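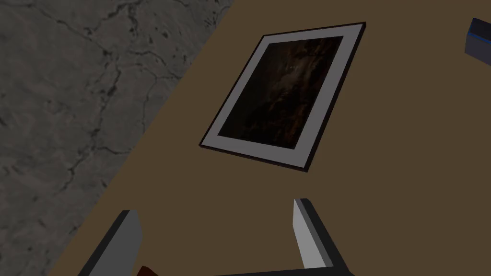

A framed picture with a light grey mat, lying on a table.

Leaving Plurine: common questions

How much notice do I have to give?

Two weeks if you have been here under a year, four weeks after that. Casual staff can finish at the end of any rostered shift.

Who do I tell?

Your team leader first, in writing. An email is fine. Copy in Amerley Tsikata in payroll so your final pay can be worked out.

Can I take leave during my notice period?

Only if it was approved before you resigned, or if your team leader agrees to it.

When will I get my final pay?

In the next normal pay run after your last day. Unused annual leave is paid out at the same time. Personal leave is not.

Do I have to do an exit interview?

No. If you would like one, Yayra Agyeman can book a 30-minute call. Your notes are not shared with your team leader.

What happens to my locker and desk?

Clear both by 5 pm on your last day. Lost locker keys cost $100 to replace.

Can I come back later?

Yes. Former staff can apply for any advertised role. If you return within 12 months you can skip the induction day.

Questions not covered here: call extension 112.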